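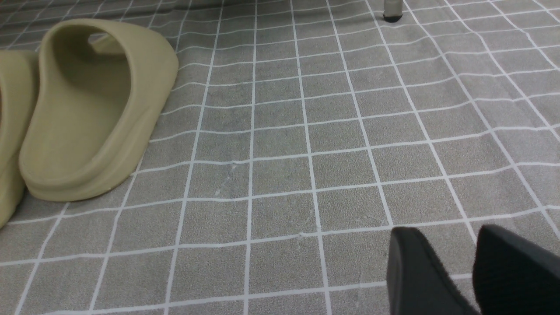
Why do we take our shoes off at the door?

I've got a pair of big, chunky beige slides that live on the floor at home, side by side on the grey squares. They're the first thing I look for when I get in. My outdoor shoes come off, my slides go on - and off I pad to find a biscuit!

What comes in on your shoes?

Think about everywhere your feet went today. Pavements, the park, maybe a puddle (or four). Every step picks up a tiny bit of something: grit, mud, bits of leaf, and germs too small to see. If you walk straight indoors, it all comes in with you and gets rubbed into the floor. Grit is scratchy stuff, a bit like sandpaper, so it can wear a floor out as well as making it mucky.

My friend Iida Harju grew up in Finland, where taking your shoes off indoors is just what you do. She says October was the worst month in her house, with wet leaves stuck to everybody's boots. People do the same in Japan and lots of other places too.

Why not just wear socks?

You can! But socks can be slippery on a smooth floor, and a hard floor can feel really chilly. Hard floors carry the warmth away from your feet quickly, so they feel colder than a rug does, even when both are in the very same room. A thick sole slows that down and keeps your toes cosy.

Slides are great because there are no laces and no buckles. A wide strap goes over the top of your foot and the back is open, so you can step in without using your hands at all. They're not much good for running or for stairs though - your heel can pop out. I found that out on the way to answer the phone.

Have a go!

Find a rug and a hard floor in the same room. Take your socks off and stand with one foot on each. Count to 40. Which foot feels colder? Swap over and try again, then get a grown-up to have a go and see if they agree with you.

We use cookies to help this site work. Accept / Change settings

Contact us | © Warent 2021 | Back to top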